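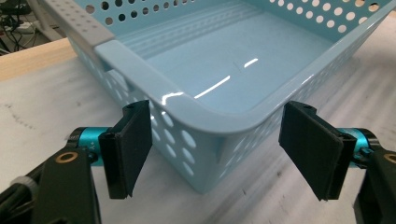 Gripper check before recording, Cirstead bench
Thursday, January 30, 2020. Checked by Kyrylo Stasiv

1. Finger pads tight: OK. I'd still like to know who decided "tight" needs no torque number.
2. Cables tied to the arm: OK on the left. Right not checked.
3. Basket empty at start: OK.
4. Glare on basket floor: FAIL. Bright streaks. Tuvex says the model will learn past it. After 153 takes I doubt that.
5. Start pose varied: FAIL. Same corner in 9 takes running. Redo 7.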